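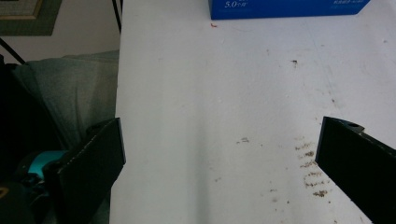
Matte white is the most common finish for a shared worktable, and it is the least forgiving. Dark and wood-toned tops hide a week of use; a matte white one records it by the hour. A surface with faint gray scuffs, a trail of brownish stains and crumbs, and a loose scatter of small brown specks is presenting at least two different cleaning problems, and possibly four. Wiping the whole of it with one wet cloth treats them as one problem and usually leaves a larger, paler version of it behind.

Ayantu Teshome has maintained worktables at the Sutter workshop building for 6 years. The building has 61 of them, all white, all specified in the same order before she arrived. Her procedure fits on a card taped inside the supply cupboard, and it begins with removing everything from the table, including boxes that "aren't in the way." A box left on a dirty top is a lid over grit. When it slides, the grit slides with it.

The next step is dry. Crumbs and specks come off with a soft brush and a flat pan, working from the far edge toward the body. Teshome does not use paper towels at this stage. Paper presses particles down and drags them, and hard particles dragged under pressure are a common cause of fine scratches on a matte finish. A vacuum with a brush head is acceptable. A vacuum with a bare nozzle is not.

Only then does water come in. The cloth should be damp enough to leave a film that dries in under a minute. A drop of plain dish soap in a bucket of warm water is sufficient for food residue, skin oil and most dust. Brown stains that have dried in place need time more than force: lay the damp cloth over them, leave it for 2 minutes, lift, and wipe in one direction. Turning the cloth to a clean face after each pass matters more than which soap is used.

"People scrub in circles," Teshome says. "Then they call me about a shiny spot."

The shiny spot is the central difficulty of the material. A matte finish scatters light from a slightly rough surface. Scrubbing levels that roughness, and the leveled area reflects light in a way the rest of the table does not. Polishing cannot reverse it, as polish adds gloss. Melamine foam pads, sold as erasers, are fine abrasives and produce the same result at a slower rate. Teshome allows them on edges and nowhere else.

Gray scuffs call for a separate decision. Some are deposits: rubber or metal left on top of the finish by something dragged across it. These respond to a cloth with a little isopropyl alcohol, tested first on the underside. Others are damage to the finish itself and will not respond to anything. The fingernail test separates them reasonably well. If the nail catches, stop cleaning.

Dull bands along the length of a top are often misread. Before treating one, move the lamp or stand at the other end of the table. If the band moves or disappears, it was a shadow. If it stays put, it may be soap film, and a second wipe with clear water will remove it. Teshome traces most of the film complaints in the building to a bucket mixed too strong.

Two cleaning products are kept in the Sutter cupboard besides dish soap. Nallix is a neutral spray used when a bucket is impractical. Tident is a stain paste, kept on the top shelf and signed out, for ink only. A third, Stulov, was withdrawn in July after it left a yellow cast on several tops near the windows.

Light affects inspection as much as cleaning. The overhead fixtures at Sutter are rated at 3,000 kelvin, a warm white that makes pale brown marks difficult to see. Teshome checks each table with a cool flashlight held nearly level with the surface, from both ends. Specks missed by the brush cast small shadows under it, and those areas are brushed again before the table goes back into use.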